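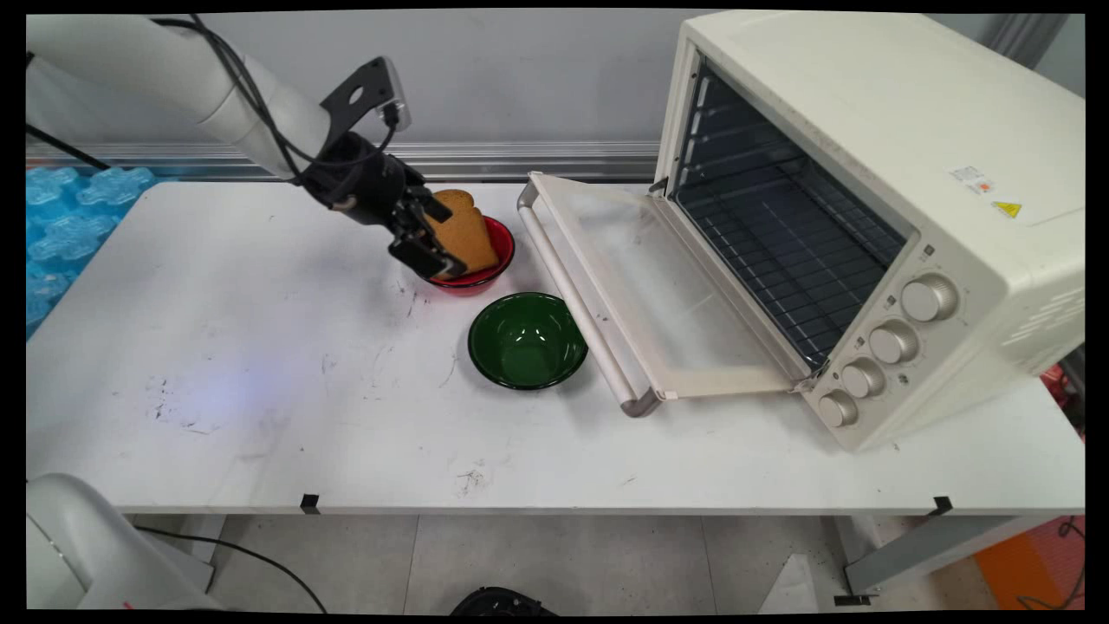

Is a loan to Neslow a good move for an academy keeper?

Posted by Bianca Dobre

Hi everybody, sorry if this has been asked before, I did try the search box! My nephew is a goalkeeper in the Sarnamitz academy. He's 19, he's been on the bench for the first team exactly once (we all watched, he never took his jacket off), and now the club wants to send him out to Neslow until the end of the season. His mom thinks it's a step down and that people will forget about him. He wants to go, I think, but he's gone quiet. Has anyone here followed a young keeper through a loan like this, and how did it go?

MorkomportFan

It's fine, they all do it. Small crowds though, 600 on a good night.

Vasiliu Terrace

Hello Bianca, and what a nice thing to be worrying about on his behalf! I've had a seat at Sarnamitz for longer than I like to admit and I've seen plenty of youngsters go out on loan, so take this as one fan's opinion.

Keepers are a special case. A young winger can come on for the last ten minutes and show people something, but a backup keeper can sit there from August to spring and touch the ball only in the warm-up. What he needs is games, with grown men leaning on him at corners and points that matter to the people in the stands. Going from the 3,000 we get at home to a much smaller ground will feel odd the first week (you can hear every single word they shout at you, and some of it is pretty colorful).

Before he signs, I'd have him ask whether Neslow see him as their number one or as cover, and whether Sarnamitz can call him back early if he isn't playing. Ask who'll be coaching him day to day as well, as some smaller clubs only have a goalkeeping coach in one evening a week. And tell his mom the drive isn't bad once you're past the bridge!

Last updated: Wed 1 February

Related
Can a loan player face his own club in the cup?
What age do keepers usually make their debut?
Parking near the Neslow ground
Morkomport away tickets

Contact us | Back to top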